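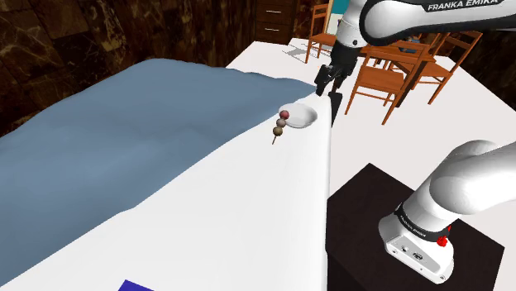 Plindard Adds a Button for Canceling Meetings

Project management software maker Zisitz today released Plindard 7, which lets any invited person propose, without signing their name, that a status meeting become an email. Two votes and it's gone.

"We tested it on our own 34 project managers in May," said product lead Orvokki Kettunen. "I lost six meetings – all mine."

Plindard 7 is free for current customers. Press calls go to Haris Hodžić, whose mornings have opened up.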